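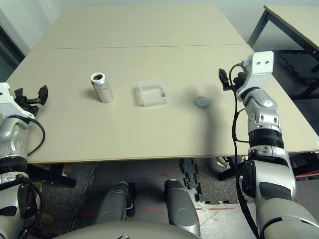
1/ Office recycling at Brilamville, 2276 items logged by March. Contamination comes mostly from residue. An upright aluminum can stands open-topped, and a clear plastic box is harder to grade.

2/ Sort by material first, then check for liquid.

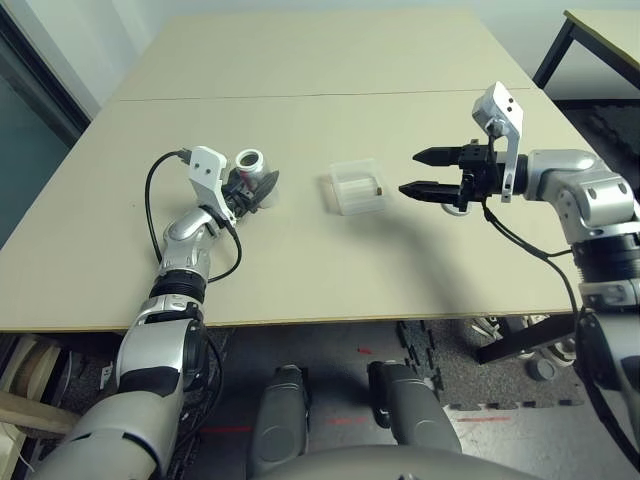
3/ Bin labels matter more than bin count. Flidilow labels cut rejects to nearly 75 per load.
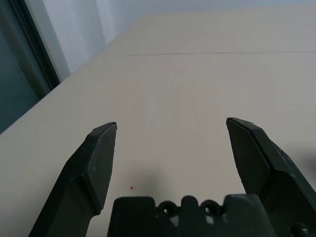
Lindgren replied that the old labels gave 203, same route. Agreed, same hauler too.

4/ Steel and aluminum can share a bin. Film can't.
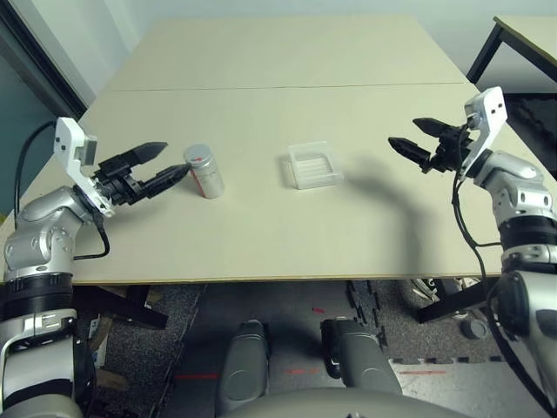 5/ Next: caps on or off.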